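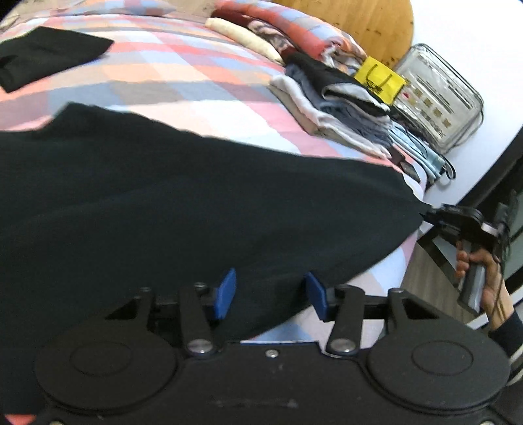 Intro to Robot Learning, Project Block B
Handout 4: Recording cloth demonstrations with two grippers
Instructor: Thịnh Thái
Lab sessions: Huệ Châu
Updated December 30, 2025

Welcome to the cloth unit! I look forward to this one all year. You have spent the fall on blocks and cups, things that keep their shape when you let go of them, and now you get to work with something that changes shape every time you touch it.

4.1 Why cloth is hard

A rigid block on a table needs six numbers to say where it is and how it is turned. Try the same with a shirt. Every fold and every buried corner is part of the state, and most of it is hidden from the camera. Dark fabric adds trouble of its own: on a matte black cloth the creases are shallow and have little contrast, so the outline tells you far more than the surface does. A plaid sheet underneath helps with finding the outline, but it also puts lots of strong edges in the picture that have nothing to do with the cloth. Your model has to learn to ignore them. (It will struggle at first. Mine did!)

4.2 Two hands

Folding with one gripper is possible but slow. With two you can put tension between the grasp points, and tension is what takes out creases. Vocabulary for the write-up:

Anchor – the gripper that holds a point still.
Mover – the gripper that carries its point to a new place.
Pulled point – the peak that forms where a gripper pinches the fabric and draws it out.
Free edge – any border that neither gripper is holding.

The roles can switch in the middle of a fold. Mark the switch in your log when it happens.

4.3 Recording at home

Teams that sign out a Posa kit will record on real beds, with real clutter. Please don't clear everything away. Pillows, rolled blankets, a stack of folded clothes, a bag or a zippered case are all welcome as long as you have space to lay the cloth out. The Gridwood demonstrations from November were all made on one bare table, and the policy trained on them got lost as soon as a second garment came into view.

Before each demonstration:
Check that both blue pads open and close freely.
Move the cable so it runs back along your wrist.
Lay the cloth out in a new starting position.
Say the task name out loud, then begin.

Keep your pace steady. Close the pads fully before you lift, and pause for a moment after you let go. If you miss a grasp, go back and try again in the same recording. Recoveries are wonderful training data, so keep them!

4.4 What to hand in

Each team of 2 records 8 demonstrations of one fold, plus one of your own choosing, for 9 in all. Upload them to the Werkville folder under your team name. Added to last year's set, yours should bring the class past 1,000 demonstrations, and I am very excited to train on that.

Your log needs the task name, the starting position, who held which gripper if you shared the job, and any missed grasps. One line per demonstration is fine.

4.5 Questions for discussion

When one border of a cloth hangs over the side of a mattress, what does gravity do to your next grasp? Would you pull it back up first?

Suppose a smaller black garment lies near the large one. How would your policy tell them apart?

Read the Nông notes, section 2, before the next lab. Huệ will bring spare pads and a bag of old T-shirts for anyone who wants extra practice.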